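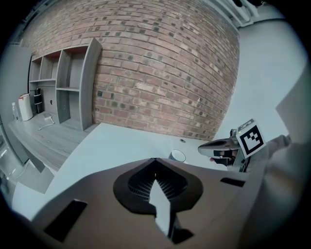

Skeltard Two-Gripper Capture Guide, Section 4
Rendness Field Methods Group | Revised Sat 18 July

4. Table Set-Up and Paired Recording

This section covers preparing the work surface, pairing the grippers, and recording a mapping pass followed by task demonstrations. Complete Section 3 (lens calibration) before starting. Calibration files made before release 2 of the Chisholm recorder are not accepted.

4.1 Preparing the table

1. Choose a table with clear standing room on at least one long side. Both operators, or one operator holding both grippers, must be able to reach the center without leaning on the surface.

2. Leave fixed background features in view. Brickwork, shelving and pipe runs give the tracker stable points. A plain wall on every side will usually produce a broken map.

3. Place the task object on the table. For the mug task, start with the mug upright and empty.

4. Move loose cables out of the working area. A cable at the back edge may stay if neither gripper will pass over it.

5. Switch on all ceiling lights that will be used during the session. Do not change them between the mapping pass and the last demonstration.

Note: Lamps in the upper part of the fisheye view may flare. This is acceptable if the fingers and the table remain evenly exposed.

4.2 Checking the markers

1. Hold each gripper level and open the jaw fully.

2. Check that each finger marker lies flat on its plate and has no lifted corners.

3. Close the jaw slowly on an empty grip. Watch the width trace in Chisholm. It should fall smoothly, with no steps.

4. Repeat with the second gripper. Marker IDs must differ between the two units. If they match, the recorder assigns both width traces to the first unit and gives no warning.

Caution: Do not wipe printed markers with solvent. Smeared edges can still be detected at close range and then fail when the finger turns away from the camera.

4.3 Mapping pass

1. Start a new session and select Map.

2. Using one gripper only, sweep the camera over the table from left to right, then back at a lower height.

3. Tilt up to include the wall and the nearest furniture. Return to the starting pose before you stop.

4. Open the map summary. A map with fewer than 1231 retained points should be discarded and recorded again.

Note: People may be present in the background. They should stand still during the mapping pass, as moving clothing adds points that are later rejected.

4.4 Recording demonstrations

1. Select Paired and confirm that both units show a clock lock.

2. Bring both grippers over the near edge of the table, jaws open, fingers pointing toward the work area. Hold this pose until the recorder accepts it. 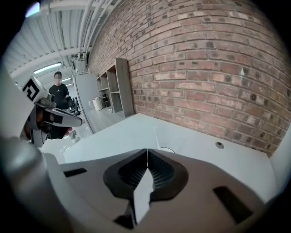 Figure 4-2. View from one gripper, with the second gripper and its marker at upper left.

3. Perform the task at a steady pace. Pauses are allowed — sudden reversals are not, and tend to blur the marker.

4. Return to the starting pose and stop the recording.

5. Repeat until the session holds 100 demonstrations. Change the object's position after each one.

Caution: Keep fingers and sleeves out of the jaw. The finger springs are not limited by software.

4.5 Reading the session report

The report lists each demonstration as Kept, Trimmed or Dropped. Trimmed recordings have had frames removed at one or both ends and can be used for training. Dropped recordings failed tracking on at least one gripper and are left out of the export.

In the Planeck bench study, 292 paired demonstrations were passed to policy training after this check. Most drops in that study came from one unit turning toward a blank wall during a handover. Recordings in which each camera saw part of the other gripper at the start gave better relative poses than recordings in which neither did, so the starting pose in step 2 of 4.4 is now required.

If several demonstrations in a row are dropped, go back to 4.3 and record a new map. Do not merge maps made in January layouts with the current table position.

Export is described in Section 5.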